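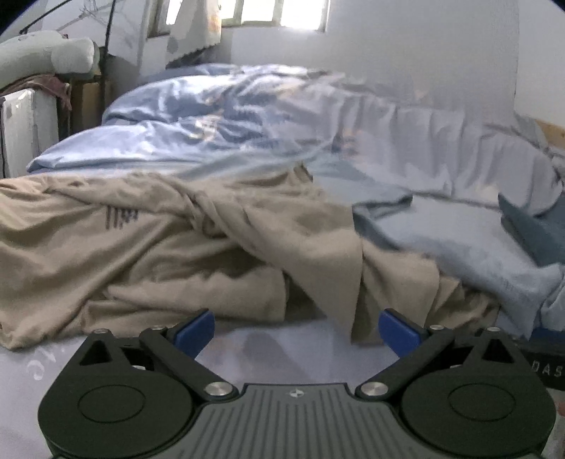 Folding clothes on the bed or on a table?

hrncar_lane
I would like to ask how other people do it. My wife says the bed is for sleeping and the table is for folding. But our table is small and always has something on it, so since May I fold everything on the bed, on the clean sheet, with the quilt pushed up to the wall. The light from the window is good there and I can see the stains that the wash did not take out.

My problem is the cotton trousers and the work shirts. On the bed the surface is soft, so when I press a fold with my hand it goes down into the mattress and the fold is not sharp. When I put the pile in the cupboard it leans to one side. I tried with a big tray under the clothes. It is better, but the tray slides.

Do you fold on the bed? If yes, how do you get it flat?

quiltandkettle
Bed, always. I have a double bed and a tiny kitchen, so where else? My way is to pull the sheet tight first and tuck it in on both sides. If the sheet is loose you are folding the clothes and the sheet together, and then you get cross. Shake the shirt hard, two times, lay it down with the buttons facing the mattress, and smooth it from the middle to the sides.

For trousers, I hold them up by the hems and let them hang for a moment before I lay them down. Gravity does half of it.

Perrin81
I must disagree with everybody who says bed. I folded on the bed for years and had a bad back from it. A bed is at the height of your knees! You bend for every sock. Now I use the ironing board with the iron put away. It is narrow, but it is firm and I can set it to my own height. My board is a Godau, bought second hand, and the cover is thick enough that nothing slides.

quiltandkettle
@Perrin81 You can sit on the bed, you know.

Perrin81
And fold sideways? No, thank you. Then it is the neck instead of the back.

hrncar_lane
I tried the ironing board this evening. For T-shirts it is fine. For the big things it is too narrow, the sleeves hang down on both sides and pull the rest with them. Maybe I do it wrong.

Perrin81
Fold the sleeves in first while you hold the shirt up, under your chin if necessary. Then put it on the board. It needs practice, I admit this.

marrow_and_mint
I have four children and I am reading this with big eyes, because some of you fold socks. In our house there is one basket for each person and the clothes go in as they come from the line. Only school shirts and anything linen get folded. I counted once what was in one week of washing and it was 181 pieces, with the socks. I decided then that folding 181 pieces is not how I want to use my evening.

hrncar_lane
@marrow_and_mint I respect this, but if my work trousers lie in a basket for two days they look as if I slept in them. It is a heavy cotton and it keeps every crease.

marrow_and_mint
Then hang them. Why must trousers be folded at all?

hrncar_lane
Because we have one short rail and it is full with coats and dresses. Everything else must go on shelves.

tallowfield
About the creases in heavy cotton: most of it happens before you fold. If the clothes stay in a heap after drying, in particular under something heavy like a quilt or wet towels, you press the creases in with the weight. I take each thing off the line and lay it flat over the back of a chair, not in a heap. With cotton drill you can also wet your hands a little, pull the legs straight and leave them for 30 minutes before folding. I do not iron mine any more.

I am for the bed, but with a board. I bought a piece of thin wood at Lalham market and covered it with an old pillowcase. It is as wide as my shoulders plus a hand on each side. It lives under the bed and it does not slide, because the pillowcase holds on to the sheet.

quiltandkettle
Oh, that is clever. My tray is plastic and goes everywhere.

Perrin81
The board is good, the height is still wrong.

tallowfield
Then put the board on top of your chest of drawers! I am not married to the bed.

oldsouth_linen
I worked for eleven years in the laundry of Hotel Trollus and I can tell you that we never folded on anything soft. We had long tables, and they reached to my hip. On a busy day in summer it was 2,000 napkins and 300 sheets. A soft surface is slow because you smooth the same place three times.

At home I am not so strict. I fold small things on the bed, sitting, with the radio on, and big things on the kitchen table after supper. One thing I still do from that time: I make all folds to the same width as the shelf, so the pile does not lean. Cut a piece of cardboard to the size and fold around it, then pull it out. For trousers, lay one leg exactly on the other, and look at the seams, not at the edges. If the seams are together, the rest comes right.

And please do the quilt last. Many people fold it first and then they have no room for anything.

hrncar_lane
The cardboard helped a lot, thank you. I cut it from a shoe box, but it was too short, so I taped two pieces together. The pile of trousers stands straight now. The shirts still lean a little, I think it is the collars.

oldsouth_linen
Turn every second shirt the other way round, collar to the back of the shelf.

hrncar_lane
I will try. My wife asks me to write that the table is free now and I could also use it.

marrow_and_mint
Your wife is right, and I still say basket.

Related topics
Duvet cover inside out or not? Please explain slowly
How do you store summer bedding in a small flat
Hrnčiar drying rack, the feet keep coming off
Fitted sheets: I give up
Water marks on cotton trousers after line drying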